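Gikumwood Household Textile Terms

A word list of names for towels, sheets, cloths and rugs, collected from shop catalogs and mail-order pages. 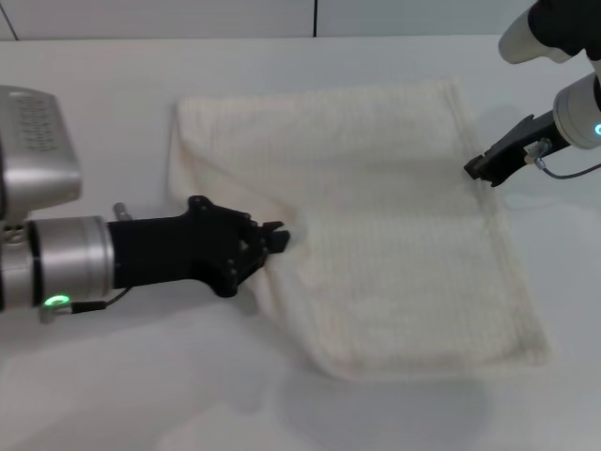
Photo: Hashini Akanda

Contents
terms.csv – 3134 rows, one term per row
sources.csv – 200 catalogs, with year and country

Columns in terms.csv
term, plural, category, weave, source_id

The weave column is blank where the catalog gave none. Spellings are kept as printed, so "waffle weave" and "waffle-weave" are separate rows.

Known problems
90 rows still have no category. Rug terms before 1849 come from a single source.

Maintainers: Anjana Khan, Libor Rusnák
License: CC BY 4.0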